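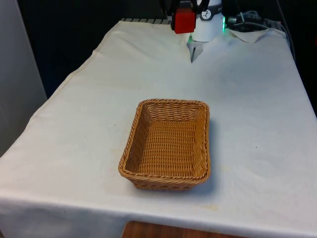
On 1st June a list member wrote:

Has anyone heard whether the Lundgren movie is keeping the lighthouse song? I read that the studio has trimmed the score down to 10 numbers, and the list of titles going around doesn't have it. If they've cut that one I don't see how the second half works, and I may just stay home with the cast album. Also, is it going to theaters at all, or straight to Filance?

Hello all, and thank you to whoever started this one up, I had been hoping somebody would!

I can answer part of it. The song list that's been going around is from the trailer page, and I'd be careful with it. It leaves out the opening too, and I can't imagine a movie of Lundgren that begins without the ferry chorus (my daughter says they could open on the water with no singing at all, and she may be right, but I refuse to think about it). So I wouldn't give up on the lighthouse song yet. What I have seen said plainly is that two songs from the stage show are gone, the market duet and the reprise of the lullaby. The reprise I can live without. The duet hurts a little. I used to sing both halves of it in the car, badly, for most of one summer.

As for theaters, yes, but briefly. It opens in June and then goes to Filance later on. I haven't found a firm date for that second part and I've stopped looking, since every site seems to copy every other site. Around here it will be at the Deka in Wistinmont, which makes me very happy. Those of you who have been on this list a long time know how I feel about the Deka. It has 660 seats and a real balcony, and when a musical is loud in there you feel it in your ribs. I saw the stage show on tour in that same building before they put the big screen back in, and I cried from the storm right through to the bows, then had to go and stand in the lobby for a bit before I could drive.

Now, on the cuts in general, I'm going to be a bit more forgiving than the last few messages have been. The show runs long. I love it dearly, but the first act has that stretch in the boarding house where everybody explains who they're cousins with, and I have seen people check their watches. The movie is supposed to be nearly 30 minutes shorter than the stage version, and if most of that comes out of the boarding house I'll send the editor flowers. What I don't want is a big chase put in where the songs used to be. We all remember other adaptations that did that, and I won't start that argument again after last winter!

One thing I'm truly curious about is how they'll handle the narrator. On stage she's just there, off to the side on her stool, and you forget about her until she stands up. I don't know how you do that on a screen. A voice on the soundtrack isn't the same thing at all. If anybody has been to a preview and can tell us without spoiling the ending for the newer folks, please do, and put a warning in the subject line.

I'm planning on an early evening show in the first week, balcony, left side, where the rail doesn't block your view. Anyone from the list who'd like to come along is very welcome. Write to me off list so we don't fill up everyone's inbox, and tell me if you need a ride from the north end of town.

Warmly, and humming the ferry chorus as I type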